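Speaker notes: Manual handling and hand strain at work
Clotilde Aubert, February

Slide 1. Welcome delegates on behalf of Futholm. The session closes at 2 p.m. and questions will be taken at the end.

Slide 2. The Firnik depot survey received 105 replies. Wrist discomfort was reported more often than back pain. Pause here for comments.

Slide 3. Managers are asked to review shift patterns before buying new equipment. Refer to section 2 of the handout.

Slide 4. Grip and forearm position. Remind delegates that both hands should be assessed.
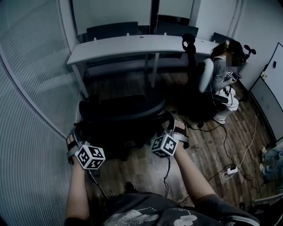
Slide 4: a grip in each hand, forearms extended.

Slide 5. Invite questions.

Contact: Futholm Workplace Health Office | Back to top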